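From: Svend Ásgeirsdóttir
To: studio-methods list
Date: August 5, 2024
Subject: Re: [studio-methods] Divergent thinking scores and the Berkham residency data

Raili Heiskanen wrote:

> I have read the Berkham write-up twice and I still can't tell what
> the outcome measure is. The abstract says "creative output." The
> methods section says originality on the alternate uses task. The
> discussion talks about finished work. Those are three different
> things. Also, was mood rated before or after the task? If after,
> the main correlation is hard to read. People who feel they did
> badly will report a lower mood.
>
> Does anyone have the codebook?

Raili,

I have the codebook. Urho Partanen sent it to me in May when I was trying to rerun the second table. Answers in order.

The outcome in every table is originality on the alternate uses task, scored by two raters. "Creative output" in the abstract is a label for the same number. Finished work was logged during the residency but was never analyzed, as far as I can tell. The column exists in the file and is mostly blank.

Mood was rated after the task. The codebook is clear on this and the paper is not. Your objection stands. There is a second mood item from the intake form, filled in before people arrived, and it correlates with originality much more weakly than the one they report. I would use the intake item and drop the other.

On scoring: the raters worked from a shared list of 1476 responses with duplicates removed. Originality was defined as rarity within that list, so each score depends on who else was in the sample. A painter who answers like other painters scores low in a room of painters and would score higher in a mixed group. Jordan Bunting raised this on the list with respect to the Jiltusmont data, and it applies here with more force. I don't think any comparison between the artist group and the office group is safe until the responses are pooled and rescored.

There is also a fluency problem. People who gave more answers had more chances to give a rare one. The authors sum the rarity scores. If you take the mean per response instead, the group difference shrinks to the point where I would not write a paper on it. Paavo Kinnunen prefers taking each person's best 2 answers, as chosen by the person. That needs a step at testing time, so it can't be done after the fact with these files.

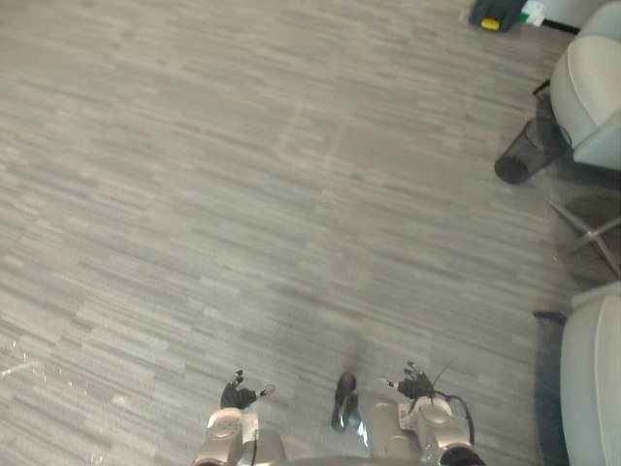 Carpet and the ends of two robot arms.

For the confidence intervals I used a bootstrap with 1000 resamples, clustered by session. The paper treats participants as independent. They were tested in shared rooms and could hear each other's pens, if nothing else, and the session effect is not small. Clustering widens the interval on the mood correlation until it includes zero. With 200 resamples the limits moved around too much between runs to be worth quoting.

None of this says that mood and originality are unrelated. It says this file can't show it either way. The Fuentealba replication has a better chance: mood is taken before the task, the raters are blind to group, and the response list is fixed in advance. I have not seen the results and don't know when they are due.

On the codebook itself, two warnings. Item 14 is reverse scored in the questionnaire but not in the data file. Missing values in the Polia export come through as zeros, which matters for the mood scale, where zero is a legal answer. Check the raw sheet before you compute anything from it.

I can send you the codebook and my rescoring script off list. The script is plain and has few comments. Please ask Urho before passing the codebook on to anyone else.

Svend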